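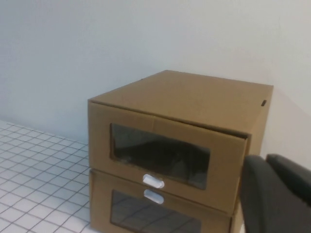
2. Rules we agreed on before running anything

When our group started the Liltow project in March, each of us had a different idea of what a "good" drawer-opening trial was. Nabila El Ouafi sat us down and we wrote our own small rulebook, which we called Paltska (after a board game she likes). It took most of an afternoon and a good deal of friendly arguing, but I am so glad we did it!

The rules we kept were these. Every trial gets a written start condition. The operator says "moving" out loud before the arm does, and hands stay outside the grid until it is parked. A trial that goes wrong is logged as a failure and kept – no quiet deleting, even at the end of a long day. 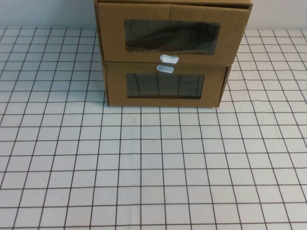
3. Writing down the start condition

Our biggest lesson was about how much has to go into a start condition before another person can repeat it. In our first draft we simply wrote "boxes stacked, drawers closed," and that left far too much open. With two cardboard drawers on top of each other, the white pull tabs end up very close together, so a note that says "pull the handle" could mean either one, and we now always write "upper tab" or "lower tab." We also note where the stack stands on the grid and whether the upper box overhangs the lower one, even slightly.

We logged 658 trials this way, out of the 1000 we had (rather hopefully) planned. The 4 of us checked each other's entries, and I would ask next year's group to do the same from the first day.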